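**From:** Sabina Mollah
**To:** house-list
**Subject:** Re: [house-list] Kitchen shelf: a modest proposal

Zhuoran, thank you for the proposal. I read it twice, once on my phone in the kitchen, standing next to the thing you want to get rid of. Quoting you in full for those who delete mail with "modest" in the subject line:

> On October evenings I like to make soup, and last night I could not find a flat place to put down an onion. I would like to move that we retire the green shelf. My reasons:
>
> It takes up table. We have one long table and we eat on it, chop on it, and sort mail on it. Anything that stands on it full time should be paying rent.
>
> It has holes. I put rice on it once (open bag, my fault) and I was finding rice until the summer.
>
> It makes people think they've put things away. Napaporn's keys were "on the shelf" for 9 days. So was my Truto catalog, which I only mention because someone used it as a trivet.
>
> Pritik has a plain wall board for 76 dollars and I am willing to drill. Please reply by the end of the month. Silence will be taken as love for drilling.
>
> Zhuoran Bai

I'm not in love with drilling. The last time anyone drilled in that kitchen it was Boyang, the wall was older than he had been led to believe, and we all ate plaster with our toast for a while. I'd like to hear from him before we assume the other wall is any kinder.
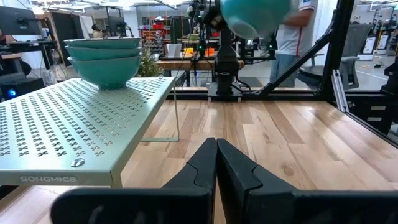 My own view is that we've been asking the shelf to do the wrong job. Back in spring it was a spice rack, then it was a bread place, and for one bad stretch it was where batteries went to be thought about. Each of these failed for the same reason: small loose things wander, and other small loose things come to join them. What does work is bowls. Three teal ones, nested, toward the back, take up very little room and leave nothing lying about, and a bowl has never once dropped through a flower-shaped hole. The plant can stay behind them where it is. It asks for less than most of us do.

So, a counterproposal. The shelf stays on the table and becomes the bowl shelf. It holds the bowls and nothing that would fit in a pocket. Keys go on the hooks by the door, which exist, Napaporn, and which Haoran put up for you by name. Mail goes in the mail box, the actual box, not the microwave.

On the question of table space: yes, it stands on the table. But it has legs, and there's a gap under it. A cutting board slides in there if you don't force it (I tried with the thin one, the thick one is a matter of faith). That gives Zhuoran somewhere for the onion to live between soups.

On the rice: I sympathize, but I don't think we can blame a perforated shelf for being perforated. It was never hiding the fact. Wipe it from the top, then lift it and wipe the table underneath. People only do the first half, and then in July there's rice.

On the color: Haoran told me in the hallway that mint green and teal "argue." I have looked at them at breakfast and at midnight and they seem to get along better than we do. If it really bothers anyone, he also mentioned that Truleto sells plain white bowls, and he is welcome to buy some and wash them.

On cost: 76 dollars for a board, plus screws, plus whatever Boyang says about the wall. The kitchen envelope has 400 in it and I would prefer to see that go toward the kettle, which has started to make a noise like a person remembering something. I asked at Yu about a repair and they laughed, kindly.

What I need from people:

- Boyang: can the wall by the window hold anything heavier than a calendar?
- Napaporn: please confirm you know where the hooks are.
- Haoran: bowls, yes or no, and if yes, when.
- Zhuoran: would you try the bowl arrangement for 3 weeks before we vote? If you still can't put down an onion at the end of it, I'll hold the drill's cord out of your way and say nothing more.

Whoever owns the trivet catalog now should give it back. It has a ring on the cover but the order form is fine.

Sabina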